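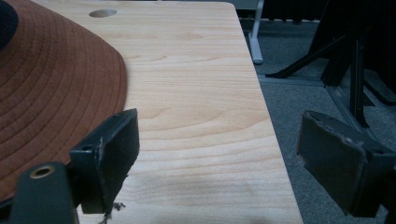 Chapeau Perron sur la table claire, côté gauche. Bord piqué brun rouille, calotte bleu marine.

samedi 12 février 2005

Reprise du chapeau à large bord, série Perron. Travail sur la table en bois, près du passe-câble, pour profiter de la lumière rasante : les piqûres se lisent mieux de biais que sous la lampe.

Bord. Piqûres concentriques, espacement régulier, elles suivent bien l'arrondi. Au toucher, tissu mat, un peu pelucheux. Longueur développée du tour extérieur, prise au ruban posé sur chant : 1 m et un peu plus, à reprendre, le ruban glisse dans les sillons. Relevé du pas remis à la prochaine séance avec le réglet court.

Fil : Skondov 334, bobine entamée. Il en reste assez pour le bord, pas pour une seconde pièce. Le 451 est plus rouge et ne convient pas, essai fait sur chute et jeté. Ne pas mélanger les deux sur un même tour, l'écart se voit dans le creux des piqûres.

Tension. Réglage de septembre repris tel quel sur la chute. Le point tire légèrement à l'envers dès que le rayon diminue. Desserré d'un demi-cran, correct ensuite. À noter sur la fiche machine, qui indique toujours l'ancienne valeur.

Calotte. Couture de jonction avec le bord non ouverte aujourd'hui. Toile de renfort Drarken prévue, coupée en deux épaisseurs, droit fil croisé. Vérifier avant pose qu'elle ne marque pas sous le bleu marine - sur l'échantillon le thermocollant faisait des points brillants. Sinon, bâtir à la main et tant pis pour le temps.

Vapeur : pas de fer directement sur le bord. Pattemouille, deux passages courts, laisser refroidir à plat. Le poil se couche vite et la brosse ne le relève qu'en partie (voir chute n° 17, dans la boîte).

Commande Sarncombe : ruban intérieur gros-grain pas encore reçu. Largeur à confirmer par retour, le bon de commande et le catalogue ne donnent pas la même. En attendant, rien à faire sur l'entrée de tête.

Reste à faire :
pas des piqûres au réglet
tour extérieur, deuxième mesure
essai Drarken sans thermocollant
relancer Sarncombe pour le gros-grain
racheter du 334, même bain si possible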